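Subject: Re: [riltley-tinkerers] Can they do the washing up yet?
Date: 25 Aug 2025

On the list earlier, somebody wrote:

> My sister has been reading the papers again and is convinced
> she'll have a robot clearing her kitchen by October. I told her
> the dishwasher is a robot and she hung up on me. Has anyone on
> here stood next to one of these two-armed things lately? Can they
> do a real chore, start to finish, or is it still all speeded-up
> film and clever editing? I'd settle for one that picks the kids'
> toys up off the floor.

I have, as it happens! I went over to the Caltine open afternoon at Radgate and hung about by the tables for so long that I missed my bus. So take this as one person's impressions, typed up from the back of a parking leaflet (no, I don't drive, I don't know where I got it).

Short answer for your sister is no, not by October. Longer answer is that I came home more hopeful than I went, which surprised me, because I've been grumpy about this stuff ever since the vacuum ate my phone charger.

The jobs they were setting were very plain ones. Pick up the thing, put it on the other thing. It sounds like nothing until you think about how different the things are. A plate is hard and flat and sits low on the table, so there's hardly anything to get your fingers under. A soft toy is the opposite – it gives wherever you touch it, it has arms and ears sticking out all over the place, and it's a new shape every time you put it down. 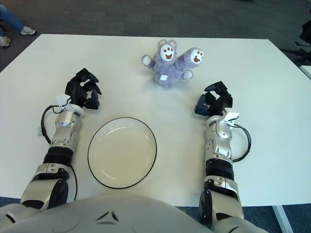 Purple toy, empty plate, and a hand on either side.

I watched 20 goes at getting a toy onto a plate, and I'd call more than half of them decent. Four were properly good, the sort where you stop watching the hands and just see a job being done. The bad ones were bad in quite a human way: grabbed an ear, lifted, lost it, went back for the same ear. The plate got shoved along a few times as well. My grandson would have done it in two seconds and then thrown the plate, mind you.

What I couldn't get an answer on was how it copes when the table isn't tidy. Your sister's kitchen won't be one toy and one plate, it'll be cereal bowls and post and a school jumper with something sticky up the sleeve. I asked about wet crockery too and got a sort of smile. I'd want to see greasy pans before I parted with any money.

On the shop-floor side I'm a bit more cheerful. We had a packing line where I used to work and most of it was the same box coming at you all day, and I can see a pair of arms managing that before they manage anybody's lounge. Slowly, though. One of the handouts had a figure of 698 practice runs for a single task, and that task was folding a tea towel. I've still got the handout if anyone wants it scanned (page 22 is the interesting bit, the rest is mostly adverts).

Oh, and whoever recommended the Kılıçarslan café round the corner, thank you, the lentil soup was lovely.

Happy to go again if a few of us want to share a taxi.

---

Comments (3)

Same ear twice is exactly how I try to get my duvet into its cover. Put me down for the taxi.

Yes please to the scan. Was it doing all this by itself, or was there someone steering it? Makes a big difference to me and you didn't say.

Still using a bucket and a pair of rubber gloves here. Does the café do takeaway?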